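Two-Arm Tables, Packing Hall, Lorkorham
Monthly walk-round: checklist with comments
Filled in by: Helmut Bauerfeind
Month: July
Tables checked: 2

Please write a comment also when the point is OK. A tick alone does not tell the next person much.

1. Emergency stop reachable from the standing place
OK on both tables. On table 2 the button was hidden behind a paper roll in the morning. I moved the roll. Please keep it in the rack.

2. Status lights readable from the walkway
OK. The evening shift asked again what each color means. The card from Starkeo is only in small letters, so I have ordered a larger one for the wall.

3. Floor marking complete
Partly. The yellow tape is loose at one corner of table 1. Repair is noted with maintenance, to be finished before the next check.

4. Table covering flat and clamped
OK with remark. Wrinkles come back after some hours of work. Small ones are allowed. If a wrinkle is high enough that a gripper finger can catch it, stop the table, pull the cloth and clamp it again.

5. Cables
OK with remark. No damage found on the wrist cables. Cables at the front edge of the table should be tied together, and on table 1 this was not done. A person who leans over to take out an article can hang on them with a sleeve.

6. Grippers
Fingers tight, pads not worn. On table 2 one screw was turned a little, it is now marked with paint.

7. Lifting and reaching
Before the change, one packer lifted about 380 articles in a shift. Now the same person mostly fills the boxes beside the table and takes the rejected articles away. The backs are better, several people told me this. But the neck and the eyes are more tired, from watching. I have put "watching work" as a new line in the risk sheet. It was missing there.

8. Breaks
Not OK. The old plan gave a pause of 15 minutes after the heavy lifting. When the lifting went away, the pause went also out of the plan. In my opinion this was a mistake. Watching two arms for a long time needs a pause too. I ask that the plan is corrected.

9. Training
Everybody on the day shift has done the Gashi course. On the evening shift two names are open. Until they have the course, they may load boxes but not restart a table.

10. Mixed articles
OK. Soft toys and small bins go over the same table, and this is permitted. Soft articles are to be laid down with free space around them, so that the arms do not have to work close together.

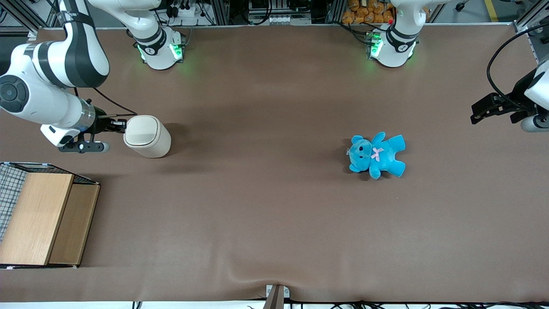
Roswitha Mühlbauer objected to point 10: free space is a good rule, but the person who lays the articles down is also the person who is asked to be faster, and the two do not go together at the end of a shift. She wants the speed target taken off the screen at the tables.

I agree with the first part. The screen belongs to the Ometti system and I cannot change it myself, but I have written her request into the list of open points. For the next month I will also check how often a table is stopped by hand, and at what time of the shift.

11. Reaching into the work area
Not OK, one case. A hand went in for a fallen label while the table was on hold. Hold is a pause and the arms can start again from it. For reaching in, the table must be stopped with the key, and the key stays with the person. I talked with the colleague, it was a calm talk.

Open points
– Tape, table 1 (maintenance)
– Cable ties, table 1 (maintenance)
– Pause in the shift plan (shift office)
– Evening shift, two courses (shift office)
– Speed target on the screen (Bauerfeind asks Ometti)

Next check: same tables, evening shift included this time.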